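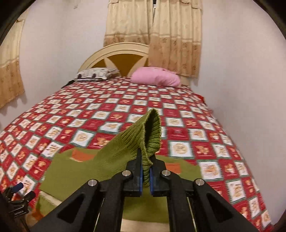
Clothing and Household Textiles Group, School of Design, Droltia

3.2 Where knitwear is kept between wears

Figure 1. A green knit garment on a bed.

Most earlier work on garment life has looked at washing. We were more interested in the hours and days between one wear and the next, when a jumper is neither clean enough to go back in the drawer nor dirty enough for the laundry. Shehata and Uibo called this the "halfway pile" in their earlier report on the Hostville households, and we have kept the term.

The 54 participants were adults living in Hostville or Osow who owned at least two knitted garments they wore often through winter. Each kept a paper diary from June to August, noting when a garment was put on, when it came off and where it was left overnight. Home interviews ran for 60 minutes and were done by Glenys Bellis or Hanna Grabowska. Participants were asked to bring out the knitwear they wore most and talk about its history, its faults and any mending.

The bed was the place named most often in the diaries, followed by the back of a chair. Hooks and rails came well behind, even in homes that had plenty of them. Several participants told us they put a jumper on the bed so they would have to deal with it before going to sleep, and then moved it to the chair at night and back to the bed in the morning. One woman in Osow had kept the same cardigan going this way for most of a winter without it ever reaching the wardrobe.

Folding was less common than we had expected. Participants who folded had usually been taught to by a parent or had worked in a clothing shop, and they tended to fold all their knitwear the same way whatever its weight. Those who hung their jumpers knew that shoulders could stretch - some had been told so many times - but said that drawer space was the real limit. This was strongest in the older flats near the Rimkutė building, where bedrooms have a single narrow built-in cupboard.

Colour came up more than fibre. Asked why one garment was washed sooner than another, participants talked about whether it showed marks, and dark greens, navies and greys were given more wears than cream or pale pink. Few could say what their favourite jumper was made of without checking the label, and in many cases the label had been cut out.

Pilling was the fault most often mentioned, ahead of holes and loss of shape. It was seldom a reason to throw a garment away, but it did move it down a rank, from work to weekend and then to gardening. We return to this ranking in Section 4, using the coding scheme drawn up by Justinas Kļaviņa. Two diaries had gaps of more than a fortnight and were left out of the overnight counts, although the interviews from those homes have been kept.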